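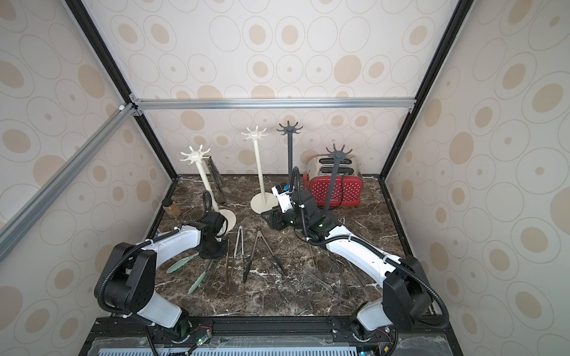

Memoria del proyecto Flurkon - taller compartido Dumo, entrega de abril

Objetivo: dos brazos que cuelguen pinzas de cocina en soportes con ganchos. Cabina montada por nosotros, perfil de aluminio y papel pintado en las tres paredes. Presupuesto final 117 euros sin contar los brazos.

Problemas. Primero los cables, se enganchaban en el codo al subir - los pasamos por tubo corrugado negro. Luego la calibracion, 42 minutos la primera vez, ahora 10.

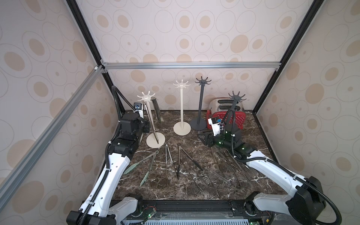

Las pinzas metálicas finas siguen siendo lo peor, sobre el mármol oscuro casi no se distinguen. Las de cabezas verdes mucho mejor. Pendiente: cambiar la luz, repetir las pruevas y ordenar el código.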